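Why Does Water Come Out of a Tap?
Kindville Kids' Science Pages: Kitchen Wonders

Have you ever filled a cup from a big glass drink dispenser, the kind people put out at birthday parties? It has no motor. It has no plug. You work the little tap and out comes the water, straight into your cup! So what is pushing it?

The answer is one of the strongest and most patient things in the whole universe: gravity. Let's find out how it does the job, and then you can try some water science at your own sink.

Water is heavy!

Water feels light when you splash it around in the bath, but try carrying a full bucket across the yard. Phew! One litre of water weighs about one kilogram. Gravity pulls on every drop of it, all the time, and all those drops press on whatever is underneath them.

We call that push "pressure". If you've ever dived to the bottom of a pool and felt your ears squeeze, you have met water pressure already. The deeper you go, the more water is above you, and the bigger the squeeze.

The same thing happens inside a drink dispenser. Water near the top has hardly any water sitting on it. Water near the bottom has the whole lot on its back. That's why the tap is put down low, where the push is biggest. A tap near the lid would give you a weak little dribble, and it would stop as soon as the water dropped below it.

Colours with soft edges

Before we get to the pouring, stop and think about the colour of water for a moment. A glassful looks clear, but water and shiny things love to play with light. Light bounces, bends and spreads out, and sometimes all you get is one soft colour sliding into another. Artists who paint rain and rivers spend years learning to mix greys like that, with a tiny bit of blue or olive or pink in them.
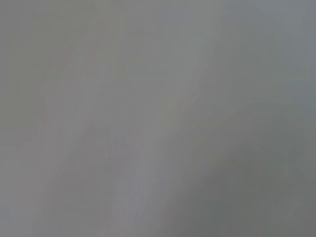 Soft greys, light and dark. How many colours can you find hiding in the grey?

If you have a paint set, try it! Mix a grey, then add the smallest dab of blue to one half and the smallest dab of green to the other. Brush them together while they're still damp and watch the line between them disappear.

Opening the door

Now, back to our dispenser. When the tap is closed, the water pushes against it but can't get past. The pressure is there the whole time, just waiting. A tap (some people call it a spigot, which is a terrific word) is really a tiny door. Moving the handle opens the door, and the water rushes out through the spout.

Once it leaves the spout, gravity keeps pulling, so the water speeds up as it falls. Look closely at a smooth stream from a tap and you'll see that it gets skinnier on the way down. The fast water at the bottom has to stretch out, a bit like pulling on a piece of soft toffee. If it falls far enough, the stream breaks up into separate drops.

Then comes the landing. The stream dives into the water already in the cup and drags air down with it. The air turns into bubbles, and the bubbles race back up to the top, where they pop. For a moment the water can look pale and frothy, even though nothing has been added to it but air! 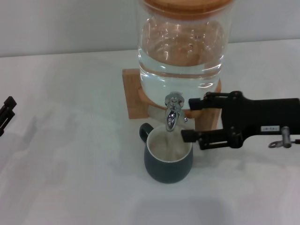

Arif Sopacua wrote in to ask why the last bit of water always comes out so slowly, and whether the tap gets tired. Great question, Arif! Taps don't get tired, but the push does get smaller. As the water level drops, there is less water above the tap, so there is less pressure. Fill the dispenser up again and the stream gets its speed back.

Tipping it gently forward will help you get the last cupful, but ask a grown-up to do that part. A big glass jar full of water is much heavier than it looks.

Why does it sit on a stand?

If the tap is at the bottom of the jar, there has to be room for a cup under it. A stand lifts the whole thing up off the table. The stand also has to be strong and steady, since it's holding up all that water.

Towns use the same idea, only gigantic. The water tower in Bruvstead stands on top of a hill, and it holds enough to fill 3,753 bathtubs. Because the tower is so high, the water in it pushes down hard through the pipes, under the streets and all the way to people's kitchens. There are 812 houses in Bruvstead, and gravity helps fill the kettle in every one of them!

Try it yourself: the three-hole race

You will need an empty plastic bottle, a pushpin, some tape, water, and a grown-up to make the holes.

1. Ask your grown-up to poke three holes in the side of the bottle, one near the top, one in the middle and one near the bottom.
2. Cover all three holes with one long strip of tape.
3. Stand the bottle beside the sink, with the holes facing in, and fill it to the brim. Leave the cap off.
4. Pull the tape away in one go.

Which hole has the strongest squirt? Does it stay the same as the bottle empties? Draw what you see at the start, and draw it again when the bottle is half full.

Now try it with the cap screwed on tight. Something rather odd happens, and we'd love to hear your ideas about why. (Hint: if water goes out, something else has to get in.)

Use the leftover water on a thirsty plant, and wipe the bench dry so that no one slips.

Words to know

Gravity: the pull that brings things down towards the ground.
Pressure: how hard something pushes on the area it touches.
Spigot: a small tap on a jar, barrel or dispenser.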